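Afshin Farahani
@afarahani_notes

1/ Notes on hard water and glass. Spots on a bathroom mirror are mostly calcium carbonate left when droplets evaporate. Glass cleaner is usually alkaline and does very little to carbonate. You need a mild acid.

2/ Our supply in Sterley tests at 300 ppm total hardness. Anything above 180 is normally classed as very hard. Wiping with tap water at that level puts mineral back on the surface you just cleaned.

3/ White vinegar is 5% acetic acid. Cut it 1:1 with distilled water, put it on a cloth, hold it against the spot for two minutes, wipe, rinse with distilled, dry. Do not spray toward the bottom edge of a mirror. Liquid wicks behind the glass and attacks the silvering.

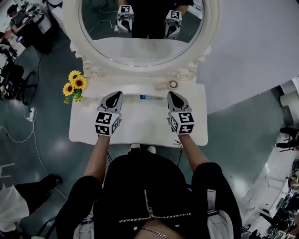 4/ Citric acid works faster. I use 41 grams per liter, weighed on a kitchen scale. It has no smell and stores well as powder. Keep it off marble, limestone and terrazzo, all of which it will etch.

5/ If a spot survives three passes it is probably silica, or the glass is already etched. Acid won't move either one. Cerium oxide polish can help with shallow etching. Expect slow work and a lot of rinsing.

6/ A softener swaps calcium for sodium. You still get spots, but they dissolve in plain water. Ours is a Tronlow, set to regenerate every 2000 liters. I moved it there from the default in October and salt use went down.

7/ Next thread: shower doors, and why the coating wears off at knee height first.

18 replies · 41 reposts · 206 likes

Recent from this author
Reading a municipal water report
Descaling a kettle without the smell
Grout sealers, two years later

We use cookies to remember your settings. Accept | Manage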